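Slides 7 and on — the utensil basket

OK, so after the drawer story, slow down and let people laugh a bit. Then ask who has chopsticks at home and no idea where they live. (I always raise my own hand first.)

My point for this part: sort on the table, before anything goes back in the basket. Spoons in one spot, chopsticks in another. I used to do it standing at the counter and I'd lose a chopstick every single time!

Click twice, leave both up while I talk.

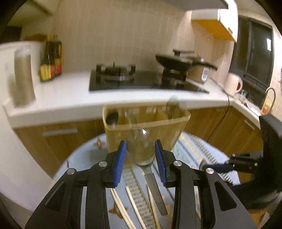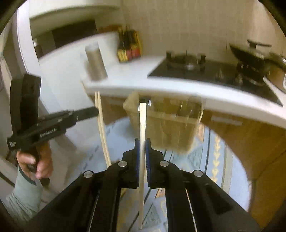

Spoon in the first one, chopsticks in both.

Mention the see-through sides on the basket. Lucie Lavoie asked me in Oltden why I don't use a solid one, and I like being able to tell what's in there without digging. Ribs or slats are fine — just skip anything with big holes, skinny things poke out.

Then the pairs question. Do I match them up? Yes, if they're different lengths. If they're all the same, toss them in together and move on.

Water break, then Ismael Fagundes takes over with the spice jars. Keep it under 90 seconds getting to him.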